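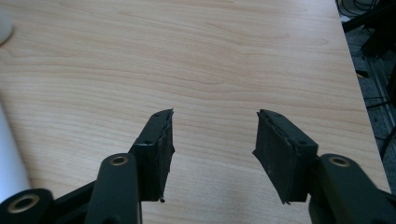 The residential facilities office at Grodus has published its revised guidance on shared washrooms, covering the fittings, containers and small personal items that residents keep at the sink. The guidance, dated 2024-12-10, applies to the Druvden and Makokha residences and replaces a set of notices that had accumulated over several years. We spoke with the head of the office about how the guidance was prepared and what residents should expect.

The review began in November, when the office met residents of both buildings to discuss the condition of the washrooms. The subject that took up most of the first meeting was the toothbrush.

"We had prepared to talk about ventilation and cleaning hours," the head of the office said. "Residents wanted to talk about where to put a toothbrush. Many of them now use an electric one, and an electric toothbrush is heavier and thicker than the ones our old wall racks were made for. The racks have narrow slots. People were laying their brushes flat on the ledge, next to the soap."

The two residences have 26 shared washrooms between them. Each was fitted with the same wall rack when it was last refurbished, and none of the racks will be kept. In their place, the office intends to supply each resident with a cup and holder that can be carried to the sink and back to the room.

Several arrangements were considered before the choice was made, and the office preferred to look at each one on an ordinary table before placing any order. Color was settled early. White was chosen for the cups because residue at the base shows readily and can be dealt with during normal washing.

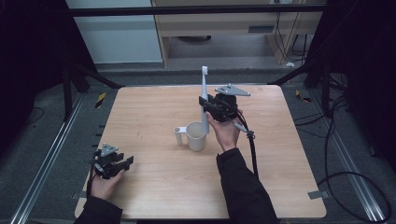

"A cup on its own is a perfectly good cup," the head of the office said. "The difficulty comes when the brush goes into it. The head leans against the rim, the handle stands in whatever is at the bottom, and a heavy handle can pull a light cup over. We wanted the brush to have its own place beside the cup, with the bristles up and the cup left free for rinsing."

Asked whether residents would be obliged to use the new sets, the head of the office said that they would not. Personal items remain the resident's own responsibility, and anyone who prefers a different holder may continue to use it, provided that it is not left in the washroom overnight. Unlabeled items found on ledges will be held at the building desk for 3 days and then discarded.

The guidance gives some attention to cleaning. Cups should be emptied after each use and washed once a week with dish soap and warm water. Holders should be wiped at the same time, including the underside. Brush handles should be rinsed and dried before they are put away. The head of the office acknowledged that some readers had found this level of detail excessive.

"We received comments to that effect," the head of the office said. "Our position is that people arrive here from many different households. What is obvious in one is unknown in another. If a sentence is not needed, the reader can pass over it."

Charging was a separate matter. Electric toothbrushes are to be charged in the resident's room and kept away from the washroom outlets, which are reserved for shavers and for cleaning equipment. The guidance asks that charging cords not be run across a doorway or left hanging over a basin.

The first order, placed with the supplier Grukitz, is for 80 sets and will go to Druvden, the smaller of the two buildings. Makokha will follow once residents have had an opportunity to comment. The full cost of the washroom work has not been released, although the head of the office confirmed that the cups and holders represent a modest part of it. The removal of the old racks and the repair of the tile behind them will account for most of the expense.

Residents who wish to comment on the sets may do so in writing at either building desk or by telephone at extension 1059. The office will also accept requests for a second holder from residents who share a room and would like to keep their items apart. Racks will be taken down one floor at a time, and notice of the work will be posted on the washroom door the day before it begins.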